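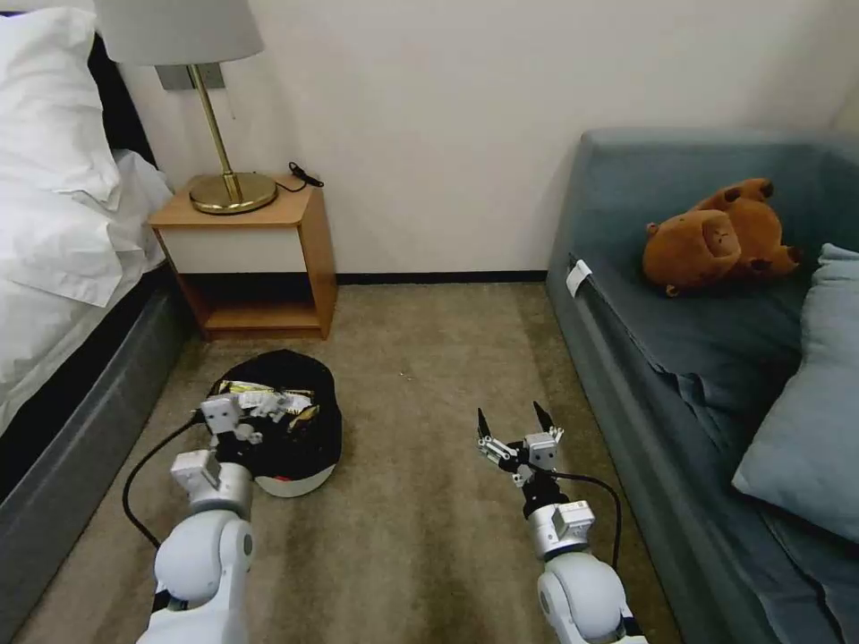 Friday, and I'm writing this with a cup of tea balanced on my knee and my back complaining. The new fingers came from Potarent this morning and I spent the entire day swapping them on and off, so of course I got nothing else done. No regrets!

The bag job is still the one I care about most. Snack wrappers are horrible things to grab. They slide, they crackle and spring open again, and the shiny ones fool the depth camera so badly that the arm will happily close on air an inch above the thing. I did 18 tries with the old blunt pads and then 18 with the pointed fingertips, same bag, same carpet, same me on the controls. Old pads: 3 wrappers lifted clean. Pointed tips: 13. I ran up and down the hallway a little bit after that one.

They aren't perfect, though. The points dig into the carpet if I come in too steep, and once the right arm pinched a loop of pile and pulled (sorry, carpet). And they're no good at all for the bag itself. For that I want something flat and wide that can get a decent bite on the edge, so maybe I should stop trying to make both hands match. Izzati has been telling me this since the spring. One hand to hold the bag, one hand to pick, different fingers on each. I argued with her for weeks and now I'll have to call her up and say she was right, and she'll be very gracious about it, and that's worse.

Tried the Borus controller again after lunch. Lovely in the hand, much nicer than the Draltstead one, but there's a lag when I twist the wrist and I keep overshooting. With the Draltstead I feel like I'm wearing oven mitts, but at least the arm goes where I send it. I lowered the grip force from the default and that helped with both. Still haven't touched the filter settings, and I really ought to before I go blaming the hardware.

The cable on the left arm is bugging me too. It swings out in a big loop whenever I reach down and I'm convinced I'm going to snag it one of these days. Clips, tomorrow. Or Velcro, I have a whole roll of it somewhere.

Izzati wants to take the setup to Thambiah in July and let people there have a go. I said yes before thinking about it, then looked up what a second set of arms would run me and the answer was 3,000, so that idea went straight back in the drawer. We'll take these two and wrap them in every towel I own.

Going to bed. I forgot to charge the tablet again.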